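# Hanging up short-sleeved shirts so the collars stay nice

I used to hang my summer shirts straight out of the basket, standing at the closet with a hanger in one hand and a shirt sliding out of the other, and then I'd wonder why every collar had a dent in it. These days I do the whole lot on the bed, and it's a much more pleasant job (put some music on, bring your coffee, but keep the coffee on the nightstand!).

Start by making the bed, or at least pulling the bottom sheet tight. Shirts lie better on a smooth surface, and you won't be chasing a sock through the covers. Push the pillow up to the top and use that end for whatever is still waiting its turn.

Take one shirt and lay it face up with the buttons toward you. Smooth from the collar down with the flat of your hand, then pull each sleeve out to the side. Open the collar wide and set your hanger right next to it, so you can pick it up without looking.

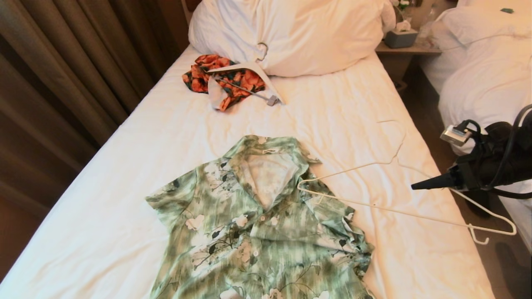
*Green floral shirt laid out, wire hanger beside the collar, the orange one waiting up by the pillow.*

Now slide the hanger in from the bottom hem, never down through the neck - that's how collars get stretched. Bring the hook up through the neckline, settle the shoulders, and fasten the top button plus one in the middle. Then fold the collar down and run your thumb along the crease.

Thin wire hangers are fine for light shirts. For anything heavier I'd go with plastic, and my neighbor Shoaib Rind swears by the kind with clips, which will hold a pair of shorts as well.

If a sleeve is still bunched once the shirt is up, give it a gentle tug at the cuff and leave it overnight. I did seven shirts this way in January and only had to iron two of them.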